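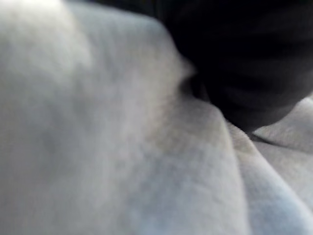
**Napping** (also called **raising**) is a mechanical finishing process in which fiber ends are pulled from the body of a woven or knitted fabric to form a soft surface layer known as the nap. It is applied to wool, cotton, and synthetic cloth, and is the main step in making flannel, brushed cotton, and polyester fleece. A nap differs from a pile, which is built from separate yarns during weaving or knitting.

## Process

Early napping was done by hand with the dried heads of the teasel plant, set in a wooden frame and drawn across damp cloth. Teasels were later mounted on rotating drums. Most modern machines use rollers covered with bent steel wire, called card clothing.

In a double-action machine, the rollers are carried around the edge of a large cylinder. *Pile* rollers have wires pointing in the direction of cloth travel, and *counterpile* rollers have wires pointing against it. The depth of the nap is set by the relative speeds of the two groups, the cloth tension, and the number of passes. Light flannel may need 2 passes per side, while heavy blanket cloth may need 12.

Knitted fleece is normally made with a loop yarn on the back of the fabric. The wires open these loops, and the ground yarns keep most of their strength. Softening agents are often applied beforehand to reduce friction and fiber breakage.

## Shearing and setting

Raised cloth is uneven and is usually sheared with a spiral blade turning against a fixed ledger blade. Polyester fabrics are then heat-set on a stenter frame to fix width and limit shrinkage. Some fabrics are also tumbled, giving the fiber ends a curled or pebbled finish.

## Effects on the fabric

Napping traps air at the surface and raises thermal insulation for a given weight. It also lowers tensile strength and hides the weave or knit structure. A directional nap reflects light differently when viewed from opposite ends, so garment panels must be cut facing the same way to avoid visible shade differences.

The main defects are:

- **Streaking:** lengthwise bands from worn or damaged wire
- **Pilling:** small balls of tangled fiber formed by rubbing
- **Overraising:** thin or weak areas where too much fiber has been pulled out

## Regional practice

At Ratonside, in Bronderdale, blanket cloth was raised wet and dried under tension on outdoor tenter frames. The mill ran 20 teasel drums at its peak and kept several for fine woolens after wire machines were installed.

## See also

- Carding
- Fulling
- Sueding
- Teasel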